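Search this site Search Go

Direll bimanual study: common questions

What did you test?
Whether a policy trained on two-armed demonstrations in one home keeps working after the furniture and clutter change. We call the method Fivutus. It predicts a short run of motions for both arms together, then replans.

How much training data was used?
779 demonstrations, all teleoperated. We held back 90 for validation.

Which tasks are included?
Household tidying, mostly at floor level. Bin work is the hardest group, as a bag folded over a rim leaves very little to grip. 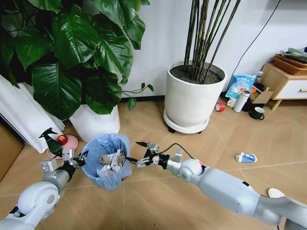

Bin task: one gripper on each side of the lined wastebasket.

Why leave other things on the floor?
Plants, mugs and packaging are part of the test. A policy that has only seen bare tiles tends to reach for the wrong object — our earlier Banby model did this often.

Is the code available?
Training code, yes. Model weights will follow once the licence is settled. Questions about either can go to Tormod Hägglund.

Last updated 10/28/25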